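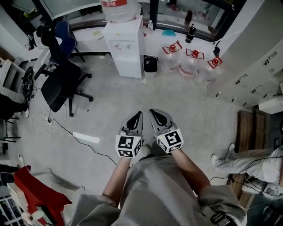

**lowtorque:** Did you re-zero the jaw width after the pad change, or only the cube pose? In my experience a left/right mismatch is an encoder offset more often than it is a tag problem.

**brasspin_4** (original poster): Both. Order was pads, jaw zero, cube, then pose. The symptom is in pose only. With the tips touching at a common point, the left gripper solves 6 mm farther forward than the right. Jaw width reads the same on both to within noise.

Setup for anyone joining from the index page:

- Handheld pair, Illiment shells, pointed fingers, black pads on the inside
- Marker cube on the base of each gripper, below the fingers
- Head camera, tracking through Fakach
- Station is one of the Civside units, same config as the others

Left cube was off for a screw replacement on 2023-10-04. Right cube has been on since September.

**lowtorque:** Then the screws are the first suspect. What torque?

**brasspin_4:** Hand tight with the short driver, threadlocker on both. I don't have a torque figure for the plastic insert. The Illiment sheet only gives one for the metal version.

**mullion:** Check for residue under the cube before touching the screws again. Old threadlocker creeps out onto the mounting face and cures as a ridge. The cube then sits tilted, and the tilt turns into a translation error at the fingertip, because the tip is a long way from the cube center. A tilt you can't see by eye is enough. Scrape with a plastic blade, wipe with alcohol, refit.

**kelpwire:** Disagree with starting there. Six millimeters is a lot of tilt for a ridge of threadlocker. I would look at the face map first. If the cube went back on rotated a quarter turn, Fakach still finds tags, still gives a confident pose, and the tip offset goes in the wrong direction. We lost a whole shift of recordings to it.

**mullion:** A quarter turn would show up as a gross rotation, far worse than this.

**kelpwire:** Only if the tip offset is mostly off-axis. If your cube frame is nearly centered on the finger axis, and you turn it around that axis, the position error is small and the rotation error is large. OP has only quoted position. What does the orientation say?

**brasspin_4:** Orientation agrees with the right hand, mirrored, as expected. So the face map is correct. I also checked the tag IDs against the sheet, face by face.

**kelpwire:** Fine, that rules mine out.

**harrow_unit:** Two other things.

1. Light. Overhead fixtures or a window can wash out one face at some angles. Polished or sealed concrete throws light upward as well. Log the per-face detection rate while you turn the gripper slowly through its normal range. If one face drops out, the solver leans on a single tag and depth gets poor. Depth error would look like your forward offset.
2. Tag size in the config. If the left cube was reprinted and the printer scaled the sheet, depth scales with it.

**brasspin_4:** Same cube, same print. I'll log the faces.

**brasspin_4:** Results, left hand, benchtop, ceiling lights on, blinds down:

| Condition | Forward offset, left vs. right |
|---|---|
| As found | 6 mm |
| Blinds up | 6 mm |
| Cube removed, face cleaned, refitted | under 1 mm |

Detection was steady on the visible faces in both lighting conditions. There was a hard film along one edge of the mounting face. It came off with a plastic scraper. Pose calibration afterward took nearly 10 minutes and passed first time.

**mullion:** Threadlocker on a plastic insert is also worth dropping. Some grades craze the plastic. Use a fresh screw with a nylon patch.

**lowtorque:** I'd keep it. Patch screws back out on ours within a month. A low-strength grade, applied to the thread only, wiped before fitting.

**mullion:** Then check the insert for cracks at every pad change.

**harrow_unit:** What is the plan for the episodes recorded with the bad offset?

**brasspin_4:** 66 episodes since the screw change. The offset is constant, so I could correct it in post. I would sooner flag them and rerecord.

**kelpwire:** Correct them. A fixed transform on the left cube is one line in the Ertürk export script, and you have before and after poses to compute it from. Hold back 7 episodes and compare fingertip closure on a known object.

**harrow_unit:** Only valid if the cube didn't shift during those episodes. A cube sitting on a ridge can rock. Plot the left tip against the right at each handover and look for drift before you apply anything.

**brasspin_4:** Will plot first. Tip-to-tip check goes on the startup sheet as of today, limit 1 mm.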